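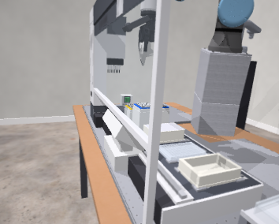

The night shift, Navarro told the review panel, had been asked for its opinion only after the contract was signed. The panel recorded the remark and moved to the next item.

The item was the Cudell laboratory, where assay plates had until April been filled by hand. Under the new arrangement the pipetting head did the filling, the arm on its pedestal was assigned the transfers, and the staff of 4 were redesignated as observers. Their duties were set out in a notice of 3 pages. They were to watch the deck, restock the tips and sign the log every 40 minutes.

Compliance was satisfactory. The log, however, began to contain entries for which the form made no provision. One observer wrote that her thumb no longer hurt in the mornings. Another wrote that he had dreamed of the old bench and had woken up counting wells. A third asked whether the radio might be returned, as the room had become quiet enough for one.

Nokel, which had supplied the system, reported 2000 plates completed and advised that the remarks column be removed. The panel considered the advice at length – longer than it had considered the contract – and deferred a decision. In the meantime the column was made wider. The radio was returned on a trial basis, at a volume to be agreed among the staff.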